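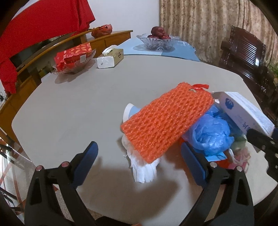

4.2 Sentence length and fine amounts

Figure 3. Items on a light grey tabletop, including an orange knitted or crocheted pad, plastic bags and an open white cardboard box.

We coded 1159 news reports on fraud cases heard in the Plimthorpe and Turkadcombe courts. Of these, 554 gave both the length of the jail term and the amount of the fine. The rest gave only one of the two, most often the jail term, and were left out of the tests in this section.

Reports in which the defendant was well known to the public were longer and more likely to mention community service. They were also more likely to give the defendant's age in the second sentence. We found no clear link between the length of a report and the length of the sentence it described. A short jail term for a local actor could fill a full page, while a term of several years for a bookkeeper was often covered in a single paragraph.

Frimpong coded all of the reports, and Amoah coded a second set to check agreement. They differed on 13 reports. Most of these involved supervised release, which the Turkadcombe papers sometimes called probation. We followed the wording of the court record in each case.

Three reports gave a fine that did not match the record. We kept them in the sample and used the printed amount, as our interest is in what readers were told. Removing them did not change the results. The Nostumeck archive holds the page scans for both towns.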